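Urban Agriculture and Land Allocation
Handout 6: Container growing on allocated plots
Prepared by Zoia Zhuravel. Lab sections: Bushra Satti.

1. Scope

The previous handout dealt with tenure: leases, group plots, and the conditions under which a plot may be withdrawn. The present one deals with what a group can grow when the plot is a paved surface or a roof and no soil may be brought in below grade. The working case is the Plosenel site, a former bus yard divided into group plots of 600 square feet each.

2. Growing volume

Yield on a paved plot is limited first by root volume and second by water. Leaf crops (lettuce, chard, amaranth) do well in shallow beds. Fruiting crops need more depth and a steadier supply of water, and they punish a missed day in hot weather. Root depth should be worked out before any container is bought.

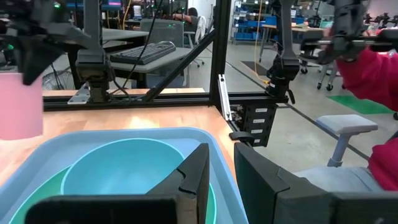
A common error is to treat surface area as the design figure. Two beds of equal area and different depth hold different amounts of water and will be on different watering schedules. Students should state volume in all plot plans, with area given second.

Terms used in this course:
Gross plot: everything inside the lease line.
Net bed area: gross plot less paths, storage, and the water point.
Working volume: net bed area times filled depth, after settling.

Settling matters. A compost-based mix drops during the first season, and the plan should allow for topping up.

3. Water

The Plosenel yard has one metered supply shared by six plots. Brynjólfsdóttir, the firm that drew up the layout, placed the water point at the north end, so the far plots carry the longest hose run. Pressure loss over that run is covered in the problem set.

Drip lines are preferred. Hand watering is acceptable on leaf beds if it is done early in the day and recorded in the plot log. Saucers and trays under containers slow runoff but must be emptied - standing water on the site is a lease violation. 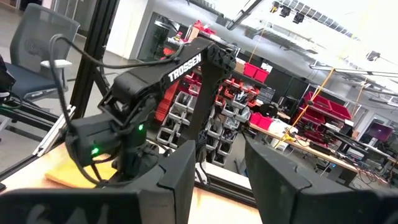

Fig. 2. Robotic arm marked TROSSEN.

Meter readings are divided by net bed area, and the cost is charged to each group at the end of the month. Groups that dispute the split may ask for a separate reading, at their own expense.

4. Sowing sequence

Step 1. Fill the bed to the rim, water, and leave for two days. Refill to the marked line.

Step 2. Sow leaf crops in rows across the short side. Thin when the first true leaves are out.

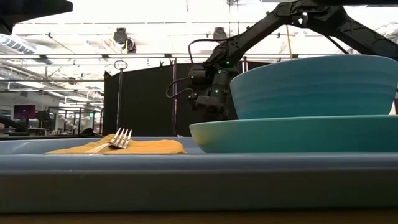
Step 3. Sow the second block two weeks after the first. Do not sow the whole bed at once; a group with one harvest date will lose part of it.

Step 4. Enter the sowing date, variety, and bed number in the plot log.

5. Harvest and records

Risent buys surplus from the site by weight, washed and drained. Prorkik takes unwashed produce at a lower rate. Both reject mixed lots.

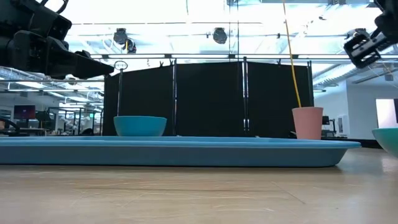
Harvest weight is recorded per bed and per variety, after draining. The scale is set to zero with the empty container on it, and the same container is used through the whole weighing. A wide, shallow bowl like the teal one on the tray is a suitable shape for cut leaves, which bruise when stacked deep. Weights are entered to the nearest 5 grams.

Lab reports on sections 2 and 3 are due Friday, October 26, 2018, to Bushra Satti. Show all volume calculations and attach a copy of the plot log.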